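**Speaker notes: Care of the hand-held gripper pair, Varkance bedroom station**
Presenter: Rosalie Strebel. Questions on spares: Beril Sönmez.

*Slide 1. Scope*

Good afternoon. This talk concerns one station, the bed-side folding station, and the pair of hand-held grippers kept there. The pair has now recorded 1,391 folds.

*Slide 2. Fingers and pads*

Each finger carries a black pad at its tip. Pads are wiped before every session and replaced after 200 folds.

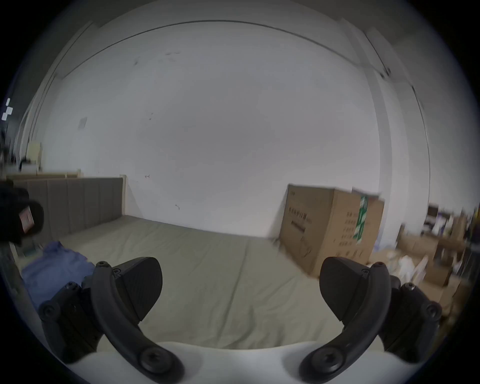

Both pads are to be changed together. A new pad against a worn one will pull cloth to one side, and the operator will correct for it without noticing. Screws are tightened by hand, then marked.

*Slide 3. Handling between folds*

Grip the handle fully. Do not lift the tool by its jaws.

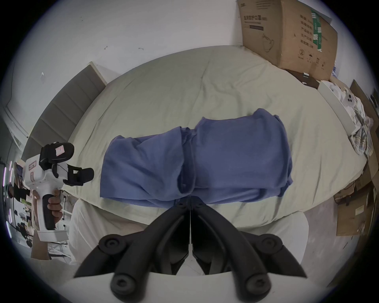 *Left hand on the grip, folded blue cloth on the bed.*

Pause here for questions on grip.

*Slide 4. Checks before starting*

The station sheet lists 47 checks. Operators complete the first six; the remainder fall to Ms Sönmez in August. Read the lights on each unit separately and write down what is seen. 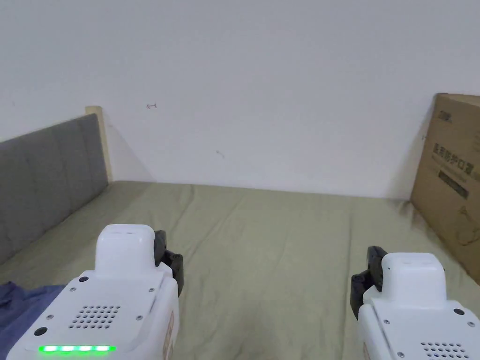
*Both units over the bed; green strip lit on the left-hand unit.*

*Slide 5. Finger play*

Close the fingers slowly on a single layer of cloth. Any sideways movement at the pivots is to be reported under fault code 114.
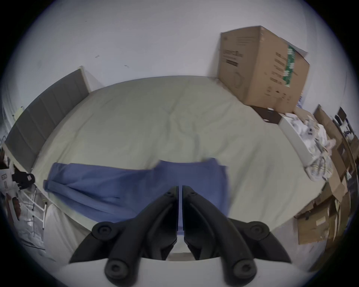
Reported units are withdrawn the same day and are not adjusted at the station. Replacement fingers are held at the Stubbs store and signed for there.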